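Kendgate Community Kitchen
Pantry and dry store check, June
Checked by: Nayeli Huanca
With: Abdelilah Fahmy

Shelf brackets tight: OK. All 52 done, and what a difference the new screws make!
Floor clear to the back door: OK
Lowest shelf 15 cm off floor: OK
Fridge log up to date: OK, lovely neat writing, thank you Nesma
Dented or swollen cans: two set aside, please return to Trurnow
Oldest stock at front: NO. Chickpeas are back to front again, Abdelilah will swap them
Extinguisher tag: OK
Mouse traps: all clear (hooray)
Step stool: one rubber foot missing, do not use

Next check: Chaimae Hamdy
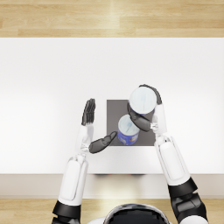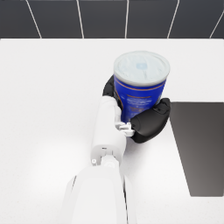

Both: container upright on a white tabletop.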